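Subject: Re: Packing list, September week at Prallcombe

On May 23, 2025, the Prallcombe list wrote:

> Please keep bags small, the bus from Ots has 3 shelves only.
> How do you fold thick black clothes?

Dear all,

I lay mine on the bed first, sleeves out.

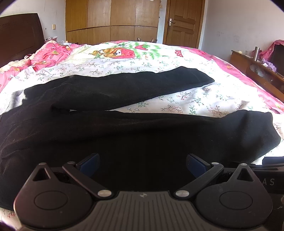

Must a jumper be washed before packing? Only if you have worn it; otherwise a good airing is enough.

After that I fold the long way, then across, and press with the flat hand.
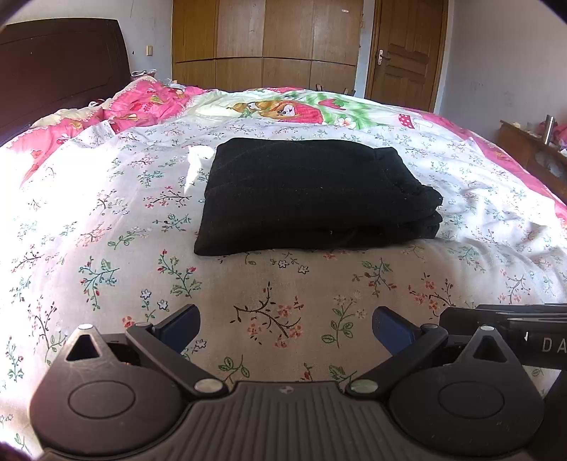 My bag weighs 393 grams when empty, so I can allow myself one more warm thing -- the evenings in Prallcombe are cold. Fluff shows badly on black, so please bring a brush.

1. Spread the garment on a clean cover and smooth it.

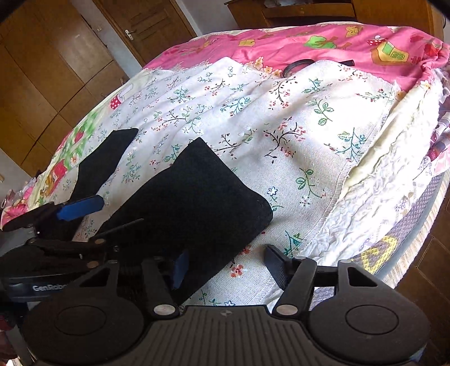 2. Fold to the width of your bag.
3. Put the heavy things at the bottom.

With kind regards from Ots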